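From: Archana Dubey
To: Allent Textile and Household Linen list
Subject: Re: [Allent] Scalloped edges on mourning cloths - how old?
Date: July, 22:14

On the matter of the Prirnville parlour cloths, Marjatta Ojala wrote:

> I have been through the two household inventories I can get at from
> here and neither uses the word "scalloped" before the 1860s. Before
> that it is all "edged" or "cut", which could mean anything. The
> Sabbagh sale catalogue has "one black cloth, waved border, 2 yds",
> and that is the earliest I would swear to.
>
> My feeling is that the waved border was a shop finish and came in
> with ready-made mourning. A household dyeing its own tablecloth in
> a copper in a hurry was not going to sit down afterwards and cut
> sixty little curves round it. But I would like to be argued out of
> this, as I have a talk to give on it and would prefer to be wrong
> in front of the list than in front of the Prirnville Society.
>
> Also, does anyone still have a good way of telling iron black from
> logwood black without snipping a bit off? The owner of mine is
> watching me closely.

Marjatta,

I will do my best to argue, though you have left me very little room. I agree about ready-made mourning for the big pieces. Where I part company is the idea that nobody at home would bother. You have plainly never met my grandmother's sister, who put a wavy edge on a coal-scuttle cover. People in a house with the blinds down and no visitors allowed had a great deal of time and not much permitted to fill it. A scalloped border is exactly the sort of thing you can do while looking suitably sad.

The method isn't hard either. You take a saucer or a coin, depending on the size of curve, chalk round half of it, shuffle it along and chalk again. The trouble comes at the corners, where the sum never works out and you get one mean little scallop squashed in beside its neighbours. Shop-finished edges were stamped or worked from a pattern and tend to have the corner planned. So before you write "shop" on the label, look at all four corners. If three are tidy and the fourth is a disgrace, you have a home job, and probably a person who ran out of cloth and patience at the same moment.

On your dates, I can push you back a bit. The Morus account book (it is the draper's, not the mill's, which trips everybody up once) has a run of entries under "blacks" with a separate charge for "waving". It is item 852 in the handlist, filed under hosiery for reasons known only to whoever was filing that afternoon. The charge is by the yard of edge and it is steep, which suggests to me that customers were being tempted to do it themselves. The pages are undated but they sit well before the change of ownership, so I would put them in the 1840s and then refuse to discuss it further.

Someone will now write in about the 1641 hearse cloth. Please don't. It is a lovely thing, it has a border of sorts, and the border was put on by a vicar's wife who thought the original looked plain. We went through all this two winters ago and two people left the list.

For the talk, what you need more than dates is a way of showing the edge. Black on dark wood is hopeless, as you will know if you sat through my slides on crape, which one member kindly described as restful. Put the cloth against something white and let the border run across the picture at a slant, so that the curves have something to show up against.

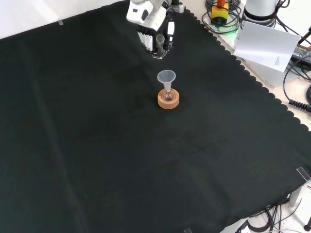

Black cloth with a waved border, laid on the diagonal. Folds left in.

Leave the creases alone, too. I used to press everything before I photographed it, and then spent a year wondering why I could never work out how anything had been stored. A long straight fold can tell you whether a cloth was kept in quarters or rolled and then sat on. Once you have ironed it, you know only that you own an iron.

Now, iron black and logwood. Without snipping, I'm afraid you are down to looking, and looking is a poor witness. Old iron blacks often go brown, and the cloth gets weak along the folds and starts to crack or powder. Logwood may drift towards a greenish or rusty cast depending on what it was fixed with. Since plenty of dyers used both in the same pot, you can have one cloth displaying every symptom in the book. Daylight from a north window helps. A bulb does not. If you are tempted to dab it with a damp cotton bud, ask the owner first and do it on the underside, in a corner, with your other hand where they can see it.

I wouldn't put a dye on the label at all unless you get it tested. "Black, possibly overdyed" has served me for years and has never yet been contradicted.

Two small things while I am here. The spare copies of the Sabbagh catalogue are still in my hall, and I would be very glad if they were in somebody else's. Postage only. There were 1000 printed, which was optimistic of us, and the box is now load-bearing. And whoever borrowed my tracing of the Allent border sheet, I don't mind that you have had it since spring, but the sheet is numbered on the back and the set is no use to me without number 2.

Marjatta, do send the list your corners when you have looked at them. If all four are perfect I will give you your shop finish and say no more about it until after the talk.

Archana

--
Allent Textile and Household Linen list
To leave the list, write to the list owner with the word LEAVE as the subject. Please trim quoted messages before replying.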